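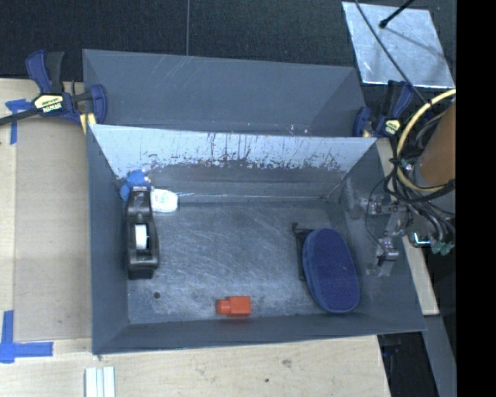
Fig. 1. Gray bins at a light wooden tabletop. Note the scratches on the floor of the front one.

Where Does the Lost Stuff Go? A Study of Lost Property at Odis Hall
Final report, Introduction to Research Methods

1. Background

Every building on campus has a lost property system, in the sense that every building has a place where umbrellas end up. Odis Hall has three such places: the front desk, a shelf outside the Litance Reading Room, and a closet on the second floor that two people told us was locked and one person told us did not exist. It exists. It is also locked.

Our group wanted to know what gets lost, how long it sits there, and whether its owners ever come back. The original plan covered the whole campus. After the first meeting we narrowed it to one building, and after the second we narrowed it to the parts of that building with heating.

2. Method

We logged items at the front desk and the Litance shelf for 5 weeks, ending in June. Each item got a line in a spreadsheet with the date it showed up, the type of thing it was, and the date it left, if it left. We checked every Tuesday, plus any other day one of us was early for class, so mostly Tuesday.

We also put out a paper survey asking students what they had lost during the year and whether they tried to get it back. We handed out 465 surveys. Of these, 29 came back. One had a phone number on it and the words "blue scarf, please."

3. Results

Clothing was the biggest group by far, and gloves were the biggest group within clothing, almost always single. Water bottles came next. Chargers were third, although they left the shelf so quickly that we doubt all of them went home with the person who lost them. Our spreadsheet could not tell the difference between "claimed" and "taken," and we only thought of adding a column for this in week four.

Of the students who answered the survey, 19 said they had lost something in the building and never asked about it. The most common reason given was that they assumed it was gone. The second was that they did not know where to ask. Several people named the Akpan Street entrance, where there is no desk, only a mat.

Items with a name on them left sooner than items without one. The exception was a calculus textbook, clearly labeled, which was there when we started and was there when we finished.

4. Problems with the study

The response rate speaks for itself. We also lost the first week of handwritten notes, probably in Odis Hall. We checked the shelf.

Tromeo, the free survey tool we used to type up the answers, rounds everything to whole percentages, so our pie chart adds up to slightly more than a full pie. We left it that way because redrawing it would have meant making a new account.

5. Recommendations

Pick one location and put up a sign. Post a short list of found items online once a week, without photos of anything valuable. Open the closet.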